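Notebook, October, Dradville bench
Water hardness and kettle scale, continued from the last entry

Start 8:40. Picked up the descaling comparison where it was left. Masaru Hosoda had already drained the holding tank and rinsed it once with deionized water. I rinsed it again. The first rinse read slightly high on the conductivity meter and the second did not.

Purpose, for anyone reading without the earlier pages: we want to know how much scale a plain stainless kettle picks up from Dradville tap water over 50 boils, and how much of it comes off with citric acid at room temperature compared with citric acid at a low simmer. The vinegar series is finished and is not repeated here. Lernel asked for the citric numbers in the same format as the vinegar numbers, so the table headings are kept even where they do not fit well.

Kettles

Four kettles from the same carton, marked K1 to K4 with an engraver on the base. Paint marker came off in the vinegar series. Dry mass is taken with the lid off and the lid is never weighed. K3 has a small dent near the spout from when it was dropped. Shinji Katayama thinks the dent will collect scale in the crease. I doubt it makes a difference we can read on our balance, but it is noted.

Boil cycle is fill to the line, boil until the switch trips, wait 12 minutes, empty, refill. No wiping. The kettles are left upside down on the rack overnight and restarted in the morning in the order K1, K2, K3, K4. On the vinegar series the order was changed twice and it made the log hard to follow.

Balance

Checked with the reference masses before and after. Drift was within the last digit. The draft shield door sticks on the left and has to be lifted while sliding. If it is left open by even a finger width the reading wanders when the heating comes on. Sekiguchi service sheet is taped inside the cabinet, next visit not booked.

Acid solution

Citric acid from the large Kemevico tub, the opened one. The powder had caked along one side, so I broke up the lumps and sieved it before weighing. Mixed at 4 percent by mass in deionized water. Dissolved fully with stirring, clear, no residue on the bottom of the beaker. Made enough for all the kettles in one batch so that the concentration cannot differ between them. Remaining solution is in the amber bottle, second shelf, labeled.

Do not use the older solution in the plastic jug. It was mixed by volume and the strength is not known.

Run A, room temperature (K1 and K2)

Filled to cover the highest visible scale line. Fizzing started at once along the bottom seam and slowed within a few minutes. After an hour the floor of K1 was bare metal except for a ring around the element plate. K2 was slower. The deposit in K2 looked denser and more yellow from the start, which may be iron. Took a scraping of it for the spot test and put it in vial 7.

Both were emptied, rinsed twice and put in the drying oven at the usual setting. Weighed after cooling in the desiccator. K1 mass is within error of its starting mass. K2 is still heavy. Gave K2 a second hour in fresh solution, and after that it also came back within error. The table has a separate line for the second treatment. Do not add the two hours together and report them as one soak, as the acid was new.

Run B, low simmer (K3 and K4)

Same solution, brought up on the hot plate with the kettle's own element disconnected. Held just below the point where bubbles rise from the floor. The fume hood was on. The reaction was much faster and most of the deposit had gone by the time the solution was up to temperature, so a timed comparison from the start of the hold is not fair to Run A. Next time start the clock when the acid goes in.

K3 was clean in the dent as well as everywhere else. Told Shinji. K4 had flakes that came off whole and floated. These were caught on filter paper and dried, and they have to be counted as removed scale that was never dissolved. For kitchen use the difference does not matter, but it does for the acid consumption figure.

One thing to watch: the gray film on the inside wall of K4 above the fill line did not change in either the acid or the rinse. It wipes off with a wet cloth. Probably not carbonate. Left half of it in place for Masaru to look at.

Side note on taste. The written instructions for households should say to boil one kettle of plain water and throw it out after descaling. We keep arguing about whether one is enough. After one discard boil the pH was back to tap value in K1 and K3. K2 and K4 not measured, the probe was in storage solution by then.
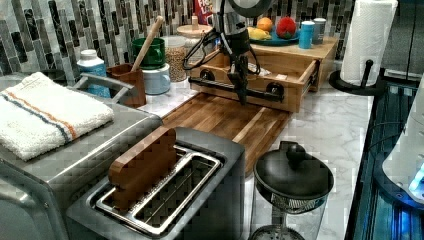 Tap water

Sample drawn from the cold tap at 9:15 after letting it run. Total hardness by titration, three repeats, all agreeing to within one drop. The color change was easier to see against a white tile. The first repeat overshot slightly and was kept anyway, marked with a star.

The sample bottle from the end of the corridor read lower. That line may run through the old softener. Masaru will trace the pipe. Until then use only the bench tap for filling.

Boil count

K1 stands at 49 on the tally sheet and at 50 on the plug counter. The tally was probably missed once at the end of a shift. I am using the plug counter for all the kettles and have written this on the front of the tally sheet.

To do

Spot test for iron on vial 7.
Weigh the K4 flakes once the filter paper reaches constant mass.
Repeat Run B with the clock started at acid addition.
Order filter paper, the box is nearly out.
Send Lernel the Run A table with K2 on two lines. Hold Run B until it has been repeated.

Stopped 4:30. Oven off, hood off, kettles upside down on the rack.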